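Zudimora not syncing invoices to Plattner

ursina_f
Since the March update my invoice totals dont match. Zudimora says 806, Plattner says 2 less. Anyone?

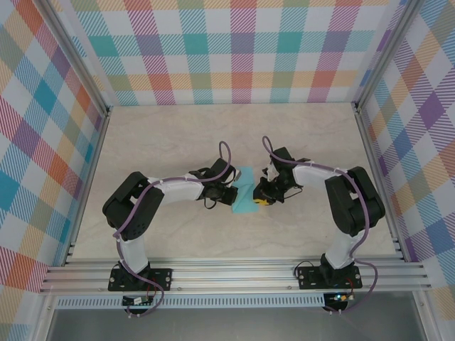
Light-blue cloth between the two grippers

cyrill_c
Disconnect, reconnect. Worked for me.

V_Buehler
Don't! You get duplicates. I had 17. Check drafts first, Plattner skips them.

cyrill_c
Never had one duplicate. Your mapping was off.

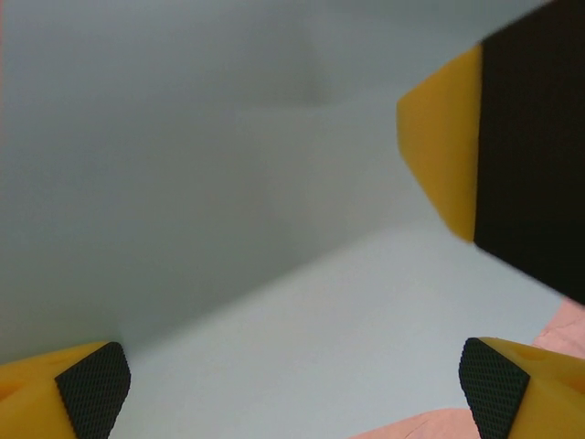

Re: Zudimora not syncing invoices to Plattner

ursina_f
Was drafts, both of them. Thanks Valentin. Stil think the totals page shoud say so.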